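The Tablecloth Years

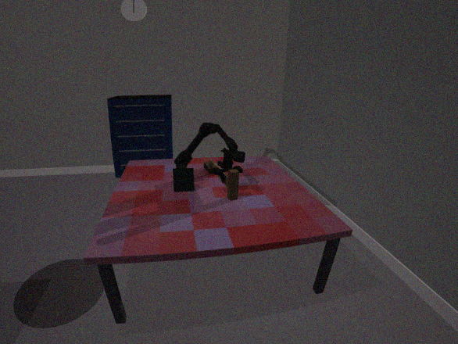
Posted by Corrado Caruso on 15 Feb 2018 | Filed under: Home, Grumbling | 2 comments

My mother owned one good tablecloth and we were not allowed to eat off it. It lived in the bottom drawer of the sideboard, in tissue paper, and came out in December for relatives. Before the food arrived it was covered with a sheet of clear plastic, so that my aunts could admire the cloth and spill on something else.

I have been thinking about this because I moved house last month, to the top floor of a building in Clelloswood that the agent described as "full of character", and for the first time in my life I have a proper dining table. Before this I ate on the sofa for years, with a tray, like a convalescent. Now I have a table, and people have begun to ask what I am going to put on it.

I had thought the answer was dinner.

My sister says a bare table looks like a place where you go to be told bad news. She sent me a link to a linen one from a shop called Suominen, in a colour they call Porridge, at a price I read twice and then covered with my hand. It has to be washed at 30 and ironed damp. I own an iron. I have a clear memory of buying it.

So I went to the market at Skimolberg instead, where there is a man who sells household textiles out of the back of a van and will not be hurried. He had oilcloth on rolls. Lemons, mostly, and a pattern of French words for vegetables. He also had a checked one, red and pink, and it was the exact stuff my grandmother had on her kitchen table for my entire childhood. I hadn't thought of it in decades and I could have told you where the burn was.

Hers was never off the table. She rolled pastry on it, did her accounts on it, cut the dog's claws on it (not on the same day, she said, and we chose to believe her). It got wiped down after every meal with a grey cloth that was dirtier than anything it touched. When I had homework I followed the squares with my pencil when I should have been doing long division, and the pencil marks stayed there for good, and she would point them out to visitors as evidence that I was going to be an architect. I work in insurance.

I asked the man for enough to cover the table. He asked me how long it was. I held out my arms. He looked at my arms for a while and said most people measure.

I went home, measured, came back the week after, and he'd sold the last of the red check to a café. He offered me the lemons. I said I would think about it, and he said that was what I'd said about the measuring.

Anyway, I now have the lemons. They hang down a good deal further on one side than on the other, and they smell like the inside of a new paddling pool. My sister has been round to see them and said "Oh, well, it's cheerful," in the voice she used about my second flat. I've already put a hot pan down on one corner. There's a ring there, a bit brown at the edges, and I am more pleased with it than I expected to be.

If anyone sees the red check on a roll anywhere, please leave a comment. I know the measurements now. They're on the fridge.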